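Uretbridge Transport Heritage Group
Minutes of the October meeting, held in the Henmont Room at 7.15 pm

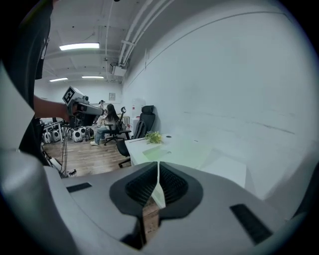 Present: Sebastian Buzatu (Chair) and 12 members. Apologies were received from the representative of the Brernus Tramway Society.

1. Minutes of the previous meeting
The minutes were agreed as a correct record, subject to one amendment: under item 4, "Husar Street depot" should read "Husar Lane depot".

2. Matters arising
The letter to the council about the missing boundary marker at Henmont sidings had been sent. No reply had been received. The Chair would write again.

3. Husar Lane signal box
Members considered the surveyor's report. The roof timbers were sound but the north gutter had failed and the landing at the top of the outside steps must stay closed. Two quotations had been obtained for the gutter. It was agreed to accept the lower, provided that the work was done in cast iron to match the existing lengths. The lever frame would be greased before the winter. The question of whether lever 13 should be repainted in its earlier colour was deferred until paint samples had been looked at.

4. Open days
Nearly 100 people had visited the signal box over the summer, against 93 in the previous year. Several had asked for a later finish. It was resolved that the box would remain open until 5 pm next season. One member was concerned that the path to the goods yard was poorly lit at that hour; the Chair undertook to walk the route and report back.

5. Tramway archive
The Brernus Tramway Society had offered the loan of its ticket albums and route plans for copying. The offer was accepted with thanks. The albums must not leave the reading room, and no more than one box was to be open at any time.

6. Correspondence
A resident of Uretbridge had asked whether the old parcels office was ever used as a waiting room. No member was able to say. The enquiry would be printed in the newsletter.

7. Any other business
The key to the tool store had been returned. The noticeboard required new glass.

The meeting closed at 8.50 pm. The next meeting will be held in the same room.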